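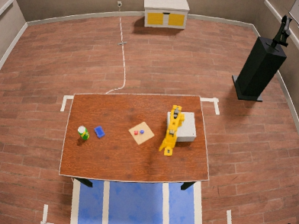 Luminița Tudose

Sirnley planner plugin, tested in simulation only. I've had it running for 2 months next to my usual setup, mostly evenings, so this is not a lab report. Short version: good planner, annoying config, docs need work.

What I use it for. Tabletop pick and place, small yellow arm, a cube and a few household type things. My test room is the one at the top, table and striped mat and all. The red cube goes from the tan board to somewhere else on the table. Easy on paper. The blue sponge-looking block and the green can are there as obstacles, and most free planners I tried either clip the can or take a silly detour over the whole table.

Install was fine. One package, one config file, done before my tea got cold. Then the first launch died with a joint limits error. The yaml wants radians, the sample file has degrees in it. Lost an hour. Support (Venkatesh Reddy, quick and polite) said the sample is getting fixed. Was still wrong when I pulled last night.

Planning itself: very nice. Paths are smooth, wrist doesn't flip around for no reason, and it respects the gripper shape. My gripper has one thin finger and one fat jaw and the old planner treated it as a box, so anything close to a neighbor was refused. With the red cube and that little blue roundish thing side by side, this matters a lot. Sirnley takes the real mesh and finds a way in with the thin finger on the tight side. Didn't have to tune anything for that, just point it at the mesh and wait for it to chew.

Ran a batch of 100 grasps, random starts. 5 failed to plan. All of them were the same thing, target tucked in right by the arm's own base, and I would not call that the planner's fault really. A clearer message than "no solution" would be nice though. The log has the reason if you turn on verbose, but verbose is a firehose.

Replanning when I move the can mid run: works, but it stops dead first, thinks, then goes. My old one blended. If you need continuous motion check this before you pay.

Perception hook is the weak part. It expects object poses as a clean list and has no idea what to do with a pose that jitters. In sim I feed ground truth so who cares. With a noisy detector it replans on every tiny wobble. There is a deadband setting, undocumented, found it in the Zundow forum thread from Cyril Sowerby. Thank you Cyril. Set it and the twitching went away.

GUI: skip it. Slow, and it forgot my camera view everytime I reloaded the room. Command line is much better and scripts well. Seeds are respected, same seed same path, so regression tests are possible. Big plus for me.

Memory: settled at 1275 MB with the full room loaded, walls and cabinet included. Dropping the background stuff from the collision world helps with load time. Do that first.

Not tested: two arms, moving base, real hardware. Aranka Lakatos has it on a real arm and might write that one up, ask her not me.

Would I keep it? Yes, for the mesh handling. Four stars, would be more with a sample file that runs. Will update when the September release is out.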